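홈 > 이용안내 > 자주 묻는 질문

접이식 흰색 칸막이 부스, 자주 받는 질문 모음

안녕하세요, 소품 촬영용 미니 부스를 조립하고 고치고 가끔은 빌려드리기도 하는 작은 작업실 Visser입니다. 메일로 같은 질문을 워낙 많이 받아서 한 페이지에 몰아 적어 두기로 했어요. 말이 좀 많은 편이라 길어졌는데, 필요한 질문만 골라 읽으셔도 괜찮습니다!

마지막 수정: 2021년 10월 26일

부스가 정확히 뭔가요? 상자랑 뭐가 달라요?

흰 판을 금속 기둥에 끼워서 세운 작은 방이라고 생각하시면 돼요. 뒷벽 하나, 옆벽 두 개, 그리고 바닥. 앞은 뚫려 있습니다. 종이 상자에 흰 전지를 붙여 쓰는 분들도 많고 저도 처음 2년은 그렇게 했는데요, 습한 날이면 종이가 울어서 뒷배경에 물결이 생기더라고요. 판으로 바꾸고 나서는 그 고민이 싹 없어졌습니다. 대신 먼지 고민이 새로 생겼죠 (이건 아래에 따로 적을게요).

어떤 모델이 있나요?

지금 다루는 건 두 가지예요. 탁자 위에 올려 쓰는 Nuvitz, 그리고 바닥에 세워 두는 조금 더 큰 Grester. 컵, 화장품, 작은 장난감, 손뜨개 인형 같은 걸 찍는 분은 Nuvitz면 충분합니다. Grester는 가방이나 전기밥솥처럼 덩치 있는 물건을 넣는 분들이 찾으세요. 고민되시면 작은 쪽부터 써 보시라고 말씀드리고 싶어요. 큰 건 정말 자리를 많이 먹거든요. 저희 집 거실에 하나 세워 뒀다가 가족한테 한 소리 듣고 결국 작업실로 옮겼습니다.

혼자서도 조립할 수 있어요?

네, 저는 늘 혼자 합니다. 처음이면 90분쯤 넉넉히 비워 두시라고 하고 싶은데, 아니 그냥 90분으로 잡으세요. 중간에 커피 마시는 시간까지 넣은 거예요. 익숙해지면 훨씬 빨라지고요.

순서는 이렇게 하시는 게 제일 편해요.

먼저 바닥에 담요를 깔고 기둥을 전부 늘어놓습니다. 그다음 뒷벽 아래쪽 금속 받침을 기둥 사이에 걸쳐 놓고, 나사는 절반만 조여 주세요. 뒷벽 판을 홈에 맞춰 천천히 내려 끼우고, 옆벽을 붙이고, 마지막에 나사를 한 바퀴 돌면서 끝까지 조입니다. 처음부터 꽉 조이면 마지막 판이 절대 안 들어가요. 제가 보장합니다 (세 번 해 봤어요).

판이 홈에 안 들어가요. 불량인가요?

불량인 경우는 드물었어요. 열에 아홉은 기둥이 살짝 비틀어진 상태로 나사가 잠겨 있습니다. 나사를 풀고 기둥을 손으로 툭툭 쳐서 똑바로 세운 다음 다시 넣어 보세요. 그래도 뻑뻑하면 홈 안쪽에 양초를 한 번 문질러 주시면 스르륵 들어갑니다. 기름은 쓰지 마세요. 흰 판에 묻으면 누렇게 자국이 남고, 그 자국은 사진에서 어쩜 그렇게 잘 보이는지 몰라요.

바닥이 살짝 기울어 보여요.

기둥 밑의 발부터 보세요. 발 하나가 장판 이음매나 전선 위에 올라가 있으면 부스 전체가 그쪽으로 기웁니다. 작업실 바닥이 원래 기운 집도 있고요. 저희 작업실이 딱 그래요. 동글동글한 구슬을 놓으면 문 쪽으로 굴러갑니다. 그런 곳에서는 발밑에 얇은 펠트를 한 겹씩 덧대면서 맞추는 수밖에 없어요. 수평계가 없으면 납작한 그릇에 물을 조금 담아서 부스 한가운데 놓아 보세요. 생각보다 정확합니다!

먼지는 어떻게 닦아요?

자, 드디어 먼지 이야기. 흰 판은 먼지가 안 보일 것 같지만 조명을 켜는 순간 다 보입니다. 저는 마른 극세사 천으로 위에서 아래로 한 번 쓸고, 그다음 물을 꼭 짠 천으로 한 번 더 닦아요. 세제는 중성으로 아주 조금만. 매직블록은 광이 달라져서 권하지 않아요. 한 번 문지른 자리만 반들반들해지거든요.

제일 골치 아픈 데는 벽과 바닥이 만나는 아래쪽 테두리입니다. 여기는 천이 안 들어가니까 안 쓰는 칫솔이나 부드러운 붓으로 살살 긁어내세요. 기둥에 파인 홈도 마찬가지예요. 저는 월요일마다 하겠다고 다짐만 하고 실제로는 손님 오기 직전에 합니다.

뒷벽이 흰색인데 사진에서는 푸르스름하게 나와요.

이 질문 정말 많이 받아요. 판 색이 문제라기보다는 빛 때문일 때가 많습니다. 방 천장등이랑 촬영용 조명을 같이 켜 두면 두 빛의 색이 섞여요. 천장등을 끄고, 카메라 화이트밸런스를 흰 종이로 한 번 맞춰 보세요. 창가에 두셨다면 커튼도 치시고요. 창밖에 나무가 많은 집은 5월쯤 되면 벽에 연둣빛이 돌아요. 저는 그 색이 은근히 마음에 들어서 그냥 둔 적도 있습니다.

휴대폰으로 찍으시는 분은 자동 모드가 컷마다 색을 바꿔 버리니까, 색온도를 고정할 수 있는 앱을 쓰시면 한결 편해요.

세울 때 어디를 확인해야 하나요?

세우고 나서 조명 켜기 전에 한 바퀴만 봐 주세요. 기둥의 경첩판 나사가 헐겁지 않은지, 기둥에 달린 작은 걸쇠 쪽이 벌어지지 않았는지, 뒷벽 아래 금속 테두리가 들뜨지 않았는지. 그리고 기둥 밑의 휘어진 발이 바닥에 딱 붙어 있는지요. 손으로 기둥을 잡고 살짝 흔들어 보면 느낌이 옵니다. 덜컹거리면 어딘가 하나는 덜 조여진 거예요. 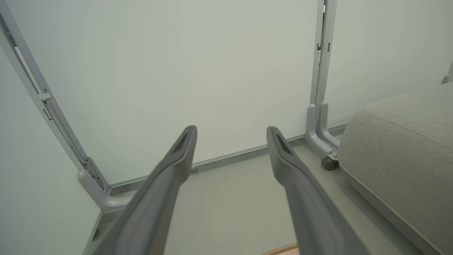 흰 벽판과 회색 금속 기둥. 왼쪽 기둥 아래로 경첩판과 휘어진 발이 보입니다.

나사를 조일 때는 전동 드라이버보다 손 드라이버가 좋아요. 얇은 금속이라 힘이 과하면 나사산이 금방 뭉개집니다. 저는 성격이 급해서 두 개 망가뜨리고 나서야 손 드라이버를 샀어요.

접어서 보관해도 되나요?

됩니다. 다만 판은 꼭 세워서 보관해 주세요. 눕혀 놓으면 자꾸 그 위에 뭘 올려놓게 되고 (저만 그런가요?), 그러다 보면 가운데가 휘어요. 판과 판 사이에는 얇은 천이나 습자지를 끼우시고요. 나사는 지퍼백에 넣어서 기둥에 테이프로 붙여 두세요. 따로 서랍에 넣어 두면 다음에 절대 못 찾습니다.

부품만 따로 살 수 있어요?

네! 나사와 경첩, 걸쇠, 발은 낱개로 드려요. 나사 한 봉지는 300원이고, 발은 한 개에 3000원입니다. 택배비가 더 나오는 게 죄송해서 되도록 다른 부품이랑 한꺼번에 주문하시라고 말씀드려요. 벽판은 크기마다 값이 달라서 메일로 모델 이름과 필요한 쪽(뒷벽인지 옆벽인지)을 적어 주시면 답장 드리겠습니다. 왼쪽 오른쪽 헷갈리실 때는 부스 앞에서 안을 들여다본 방향 기준이에요.

빌려 쓸 수도 있나요?

최대 4일까지 빌려드려요. 주말에 몰리니까 평일에 여유 있는 분은 평일로 잡아 주시면 제가 정말 고맙겠습니다. 조립한 상태로는 못 보내드리고 접은 상태로 나가요. 돌려주실 때 완벽하게 닦지 않으셔도 되는데, 테이프 자국만은 떼고 보내 주세요. 특히 양면테이프요. 그거 떼다가 손톱이 두 번 부러졌어요.

벽에 뭘 붙이거나 색을 칠해도 돼요?

직접 구입하신 거라면 마음대로 하셔도 됩니다. 대여품은 안 돼요. 색 배경이 필요하시면 칠하지 마시고 색지를 뒷벽 위쪽에 집게로 걸어서 바닥까지 둥글게 늘어뜨려 보세요. 모서리 선도 안 보이고 예쁘게 나와요. Zanosthorpe 색지를 제가 오래 써 왔는데, 두께가 있어서 잘 안 구겨집니다. 분홍색은 화면보다 조금 진하니까 참고하시고요.

여기 없는 질문은 어디로 하나요?

아래 문의 메뉴로 보내 주세요. 어디가 문제인지 사진을 한 장 같이 넣어 주시면 답이 훨씬 빨라집니다. 전화는 작업 중에는 잘 못 받아요. 답장은 보통 저녁에 몰아서 쓰고, 급한 건은 제목에 "급함"이라고 적어 주시면 먼저 열어 볼게요.

문의하기 | 이용약관 | 개인정보 처리방침 | © 2021 Visser | 맨 위로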